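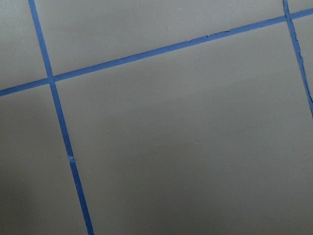
**De:** Octavio Cáceres
**Para:** lista automatizacion-taller
**Asunto:** Re: kit de muñeca Nornar, ¿lo habéis probado?

Hola a todos:

Contesto a Bruna, que preguntaba en marzo:

> Estamos mirando el kit de Nornar (cámara de muñeca, pinza y software de calibración) para la celda de clasificado. El comercial de Gradton nos habla de una puesta en marcha de 60 minutos. ¿Alguien lo tiene montado? ¿Hace falta comprar también su tablero de calibración o vale con una cuadrícula hecha en el taller?
>
> Bruna

Lo tenemos a prueba desde hace 6 semanas. La instalación mecánica fue rápida, pero la calibración nos llevó toda la mañana la primera vez.

El tablero no lo compramos. Trabajamos con una cuadrícula de cinta azul sobre superficie gris mate. El contraste es bueno y no hay brillos. El problema son los bordes: en algunos tramos la cinta está deshilachada, y en una de las tiras hay una pequeña muesca con un salto en el borde. El software ajusta rectas a esos bordes, así que conviene cortar con cúter y regla y cambiar la tira entera si se daña. También hay que cuidar la luz, porque la superficie se oscurece hacia una esquina y con el umbral automático eso molesta. Nosotros lo fijamos a 128.

Para coger piezas sueltas en una bandeja, la cinta basta. Para insertar, yo pediría el tablero.

El soporte contesta por correo, normalmente al día siguiente. Mi incidencia, la 2231, sigue abierta: al reiniciar se pierde el desfase de la herramienta y hay que cargarlo a mano.

Chávez tiene el fichero de configuración; si lo queréis, pedídselo a él.

Un saludo,
Octavio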